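The Soda Shelf: A Gallery

Filed under: Small Matters, Drinks

Every workplace has one thing it takes far too seriously. At the Menel office it used to be the thermostat, until the thermostat was put behind a locked plastic cover and everyone had to find a new interest. The new interest is soda. We have a little wooden shelf for it, we have opinions about the shelf, and since December we have had a page on the internal site where the opinions are kept so that they don't have to be aired at lunch.

The page got 84 comments in its first winter. The page about the pension plan got 2, and one of those was also about soda.

What follows is the public version, trimmed for length and for the feelings of Orest Dmytriv, who believes that seltzer is a kind of soda and has been told otherwise by everybody in the building. Pictures first, grievances underneath, in the order I felt like putting them.

The full house

Nine cans on the board, two rows, everyone standing up straight. A shelf this well stocked makes people behave strangely. They stroll past it. They slow down. They remark on how warm the building is.

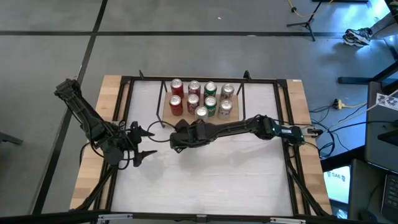 Rows are a matter of doctrine. Bohdan Sirko holds that the back row should be filled first and drunk last, like the milk in a grocery store, and that anyone who reaches over a front can to get at a back one has told you all you need to know about their upbringing. Elżbieta Gajewski puts the reds on the left and lets the rest sort themselves out. I have seen her do it while on the phone with a supplier, without looking, the way other people straighten a picture.

Then there is the silver question. A silver can could be almost anything from across the room: diet, sparkling, something with an herb in it. I once walked back to my desk with what I took for a diet cola and got a mouthful of cucumber. It has been a long time and I still read labels twice.

Cans on the move

Sooner or later the cans leave the shelf and go out on the white tabletop, where they get spread around and compared. You learn a lot about a can up close. The amount of reading matter on one is frankly alarming, all those tiny lines curving off around the side where only the very bored will follow.

A Sprite is the steady one in any group. It has looked more or less like itself for as long as I've been thirsty, and you can know it from three letters. Its neighbors these days tend to be softer characters, pale on top and some fruit shade below, with a round emblem and a good deal to say for themselves. I buy them. I'm not proud of it, but pink has always worked on me.
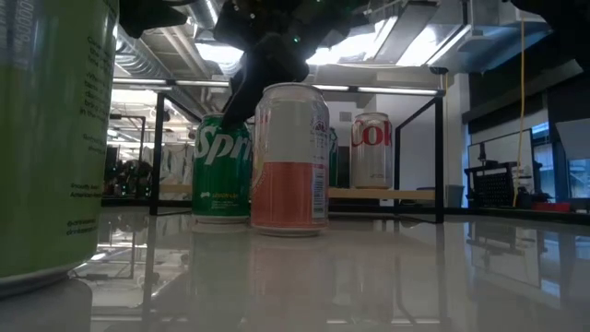
SMALL MATTERS > DRINKS > GREEN, PINK AND UNDECIDED

Noman Orakzai keeps the tasting notes for this category, and they are short. Lemon-lime: "fine." Grapefruit: "fine, but knows it." The Banar ginger, which came in a case of 25 and was still with us many weeks later: "no." He was asked to expand on the last one and added a period after it in pen.

For the record, the house rules on greens are these. Two greens may look alike at a distance and must never be assumed to be the same drink. A green can taken to a desk counts as opened, whatever its owner says about saving it for later. Lei, the herbal one, goes home with Orest.

What's left on the shelf

Five cans, and all of them bunched up toward the left, with the right half of the wood showing. Four reds and one green. I find this a more truthful picture of office life than the full one. Nine cans is a party; five is a discussion.

It also raises the spacing issue, on which the page has had more traffic than any other subject. One camp wants the cans spread out so the shelf looks generous. The other wants them kept close, so that the gap can be seen for what it is and somebody will go to the store. The store is in Brusatitz, it's uphill both ways if you believe Bohdan, and the gap has been known to stay a gap for days.

My own view is that reds always bunch. Put four of them anywhere and they form a group, and the green ends up at the end of the row like a cousin at a wedding. 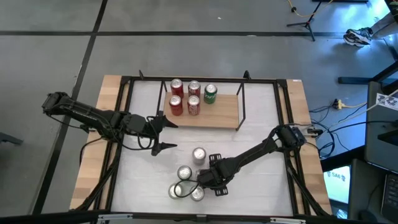 Rostyslav Dovhaniuk: Spacing, fine, argue about spacing. My complaint is with the buying. Every order is heavy on red, so red is always what's left, and then we all stand there saying how popular red must be because there's so much of it. Buy more green for a month and see. Also, seltzer is soda. Orest is right and I'm tired of pretending I haven't thought so since December.

The comment has been left up in the interest of fairness. The seltzer part has been referred back to him for reconsideration, and the next order, for which Elżbieta has the list, closes when she says it does. Put your color next to your name, and write clearly.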